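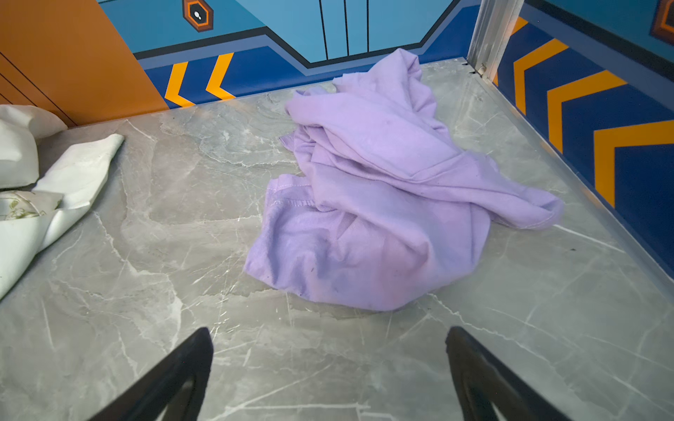

Lavender cloth on a gray marble-patterned surface.

Section 7: Putting Together and Waxing the Castance Drop-Front Desk

The Castance ships in two cartons. The carcass and drawers are in the larger one. The drop front, support rails and hardware bag are in the other. Let both cartons sit unopened in the room overnight before you start.

1. Lay the carcass on its back on a blanket. Check that the number stamped inside the left side panel is 2212. If it is anything else, stop and contact the Gruvel parts desk before going further.

2. Slide the two support rails into the slots above the top drawer. The rounded ends face forward. Each rail should travel almost 37 cm and then stop against its peg.

3. Stand the desk up. This takes two people.

CAUTION: Do not lift by the drawer openings. The dividers are glued and will crack.

4. Pull both rails out fully and rest the drop front on them. Line up the hinge leaves with the recesses and start all the screws by hand. Tighten them only after the front closes flush.

NOTE: Desks made before June have brass screws. Drive a steel screw of the same size first to cut the thread, then swap in the brass one.

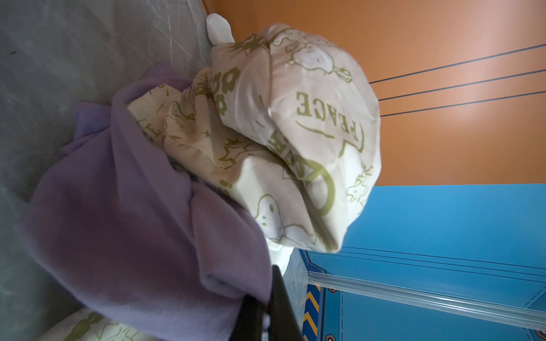
Hrvoje Spahić wrote to us that his drop front sat low on the right even with both rails out, and that a strip of veneer glued to the top of that rail fixed it. We have no objection to this. Use thin veneer and hide glue so it can be taken off later.

5. Fit the drawers. They are numbered on the back and are not interchangeable. If one sticks, rub the runners with a plain candle. Do not sand them.

Waxing

6. Dust the desk. Apply Cloltness paste wax sparingly with a pad, working with the grain. Keep wax out of the keyhole.

7. Wait 200 minutes, then buff with a clean cloth. A second coat can go on the next day.

CAUTION: Do not use silicone spray polish. It makes later repairs to the finish very difficult.

8. Wax the leather writing surface separately with the Nilsuwan cream in the hardware bag. Paste wax will darken it.
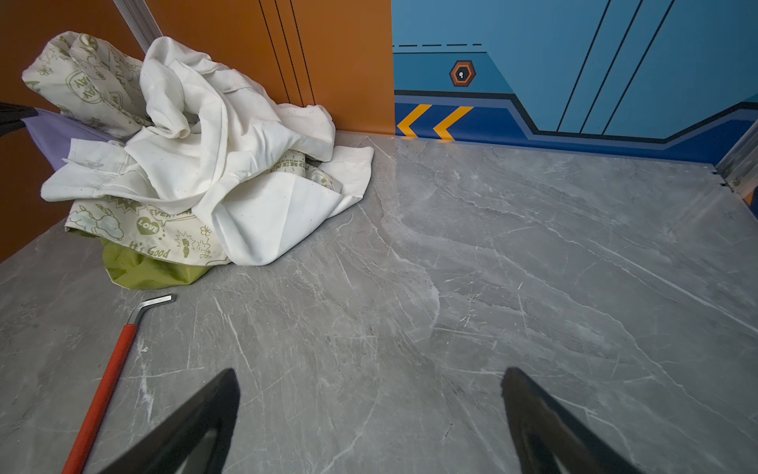
L-shaped hex key.

Spare pegs, hinges and keys can be ordered by quoting the stamped number from step 1.

Text revised 21 October 2024, U. Hendricks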